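Grasp Software Meeting, Minutes, 14/05/2019

Present: Müzeyyen Sezer (chair), Évan Coste (notes)

1. Perception. The Latthorpe segmenter still merges the mouse with the dark pad when the two touch. Müzeyyen will relabel 300 frames.

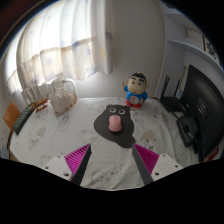 Fisheye calibration stays as it was in January. The planner now rejects any grasp wider than the jaw limit.

2. Control. Close command lags by 2 cycles.
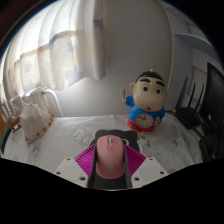 Évan thought the lag came from the logger and asked for a run without it. Agreed.

3. Tooling. Replay viewer crashes on long episodes.

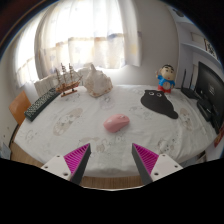

Fix goes in the next Feltcombe build. Ticket 340 stays open.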